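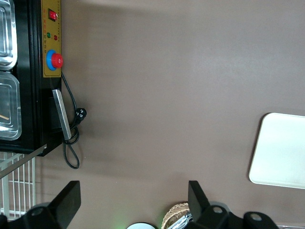
Dymphna Ó Dálaigh
Kitchen Coordinator, Dultach Community Lunch

Hi Donal,

Time for another update on how your grant is going! You asked me to keep it plain and skip the forms this time, so I'm writing it the way I'd tell you over the phone. It covers everything from March up to today, 12 July 2021.

The big news is the food warmer. After all that back and forth over quotes we went with the bench-top one from Fanell, and it has completely changed the way we do Thursdays. You'll remember how it used to go — everything came out of the oven at once, the first people through the door got a hot lunch and the last ones got something we'd apologised for twice. Now the stew and the rice go into the steel pans and stay there, and we can serve at whatever pace the queue likes.

We've put it at the left-hand end of the long brown table with the controls facing in, so whoever is serving can see the switch and the two little lights (one green, one red) without leaning over anything hot. I was keen on that big red push button as well. Our old unit had a dial round the back and you had to burn your wrist to reach it! The whole rest of the tabletop is left for plates and bread, and I'm being a bit of a tyrant about keeping it that way. Handbags go on the chairs.

The cord is my one grumble. It's a good long black thing and it ends up in loops on the table whenever the warmer isn't plugged in, right where people want to put the bread basket. Yeom, who does our electrical odds and ends, is going to fit a hook for it next time he's by. He also wants to move us to the other power point, the one nearer the window, and I've said yes as long as he does it on a day we're not cooking.

Now the numbers. We're serving 64 lunches on a normal Thursday, and on the last one in June we got to 100, which had me out the back slicing more bread in a mild panic. We'd told you we hoped for two sittings by winter and we've gone to 3. The third is a late one for the people who come straight off the morning shift at Grulo, and they're a lovely hungry bunch.

On the money side, there's about $700 left in the equipment line. I'd like to put it toward a second set of pans with lids, so one lot can be filled in the kitchen while the other is out on the table. At the moment we're washing pans in the middle of service and it's a scramble. If you'd sooner we held it over for the dishwasher repair, tell me, but I think the pans would get more use. I can send the quote through this week.

Things still to do: the serving roster needs a few more names for school holidays, and I owe you the receipts from the wire racks and the second lot of ladles. They're in the blue folder, I just need an hour with the scanner. I've also started writing up a one-page guide for switching the warmer on and off and emptying it, and I'll pop a copy in with the receipts.

Come and have lunch if you're up our way. The second sitting is the quieter one and you'd get a seat near the heater.

Cheers,
Dymphna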